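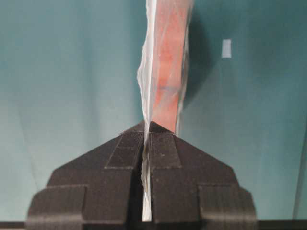

Packing > Galleries > Bags and bagging at Dangate

Bags and Bagging at Dangate

Print this page | E-mail to a friend
Shares: 34 | Comments: 3

The packing room at Dangate handles small orders of kitchen goods, spare parts and dry groceries for mail-order sellers. Most of what leaves the room goes into a plastic bag before it goes into a carton. This gallery covers the bags, the benches and the people who worked there in November. Photos and captions are by Edit Farkas unless noted.

The clear bags
Thin clear bags are used for anything light that only needs to be kept clean, such as napkins, cookie cutters and bundled spoons. They crease as soon as they are handled. New staff tend to throw creased ones away, and they are asked not to.

Opening a bag
The hardest part of the job for most people is getting a fresh bag open. Dorottya Katona rubs the top edge between her thumb and finger until the two sides separate, then blows across the opening. She was packing napkins when I took this one.

Bags by size
The shelf above the first bench holds four sizes, smallest on the left. The second size goes fastest and is restocked every morning. The largest is used mainly for table linens.

A full case
Clear bags arrive 300 to a case, lying flat. Once the case is cut open, the stack slides around, so a piece of cardboard is kept on top with a bean bag to weigh it down. The bean bag was sewn from an old apron.

Grilla skewers
Grilla sends its skewers loose in bulk boxes and wants them packed by the dozen. The points go through a single bag easily. Kristóf Pálfi wraps the pointed end in kraft paper first and slides the bundle in blunt end down.

Weighing dry goods
Lentils and split peas are weighed on the bench scale, poured through a wide funnel and closed with a twist tie. Benedek Vincze took this picture while I held the funnel. The thin clear bags are not strong enough for these, and a heavier bag is used.

Twist ties and clips
We tried clips for part of the fall. They hold well but add thickness, and fewer bags fit in each carton. The clips are now used only for bags that will be opened again in the room.

Folding over
When a bag is too long for what is inside, the top is gathered to one side, folded down the back and taped once. Two pieces of tape look neater, but customers complained that they were hard to open.

The Tóth order
The Tóth order is the biggest regular job: 150 sets of pastry tips, each with a printed card. The card goes in first, facing out, and the tips go in behind it. If the card goes in last, it bends.

Checking for holes
Zsolt Kovács holds a finished bag up toward the window and turns it over. Small splits show most often at the bottom seam. He sets the bad ones aside in a blue tray, and the contents are bagged again after the break.

The second bench
The second bench is lower than the first and was bought from a school workshop. It has a vise mark at one end. Benedek prefers it for anything that has to be poured.

Paper bags
Rollbridge asked for paper in place of plastic for its wooden spoons. Paper bags stand up by themselves and are quicker to fill, but the contents cannot be checked once they are closed. Each one gets a label with the item number and the packer's initials.

Into the carton
Bagged items go in lying flat, heaviest at the bottom. Any gap at the top is filled with crumpled paper. Dorottya leaves the lid open until the packing slip has been checked against the order.

Scraps
Torn bags and trimmed ends are pressed into a sack under the second bench. The sack looks full long before it is, and someone has to push it down several times a day. Clean plastic goes to the recycler with the stretch wrap from the pallets.

End of the shift
The benches are wiped down at 4:30. Open stacks of bags go back in their cases so they do not collect dust overnight. The tape guns stay out, loaded for the morning.

Comments (3)

Kristóf Pálfi
The skewers changed after these were taken. They come with caps on the points now, and the kraft paper is no longer needed.

M. R.
What thickness are the heavier bags you use for lentils? Ours split at the side seam.

Edit Farkas
I will check the case label and post it under the dry goods picture.

Print this page | E-mail to a friend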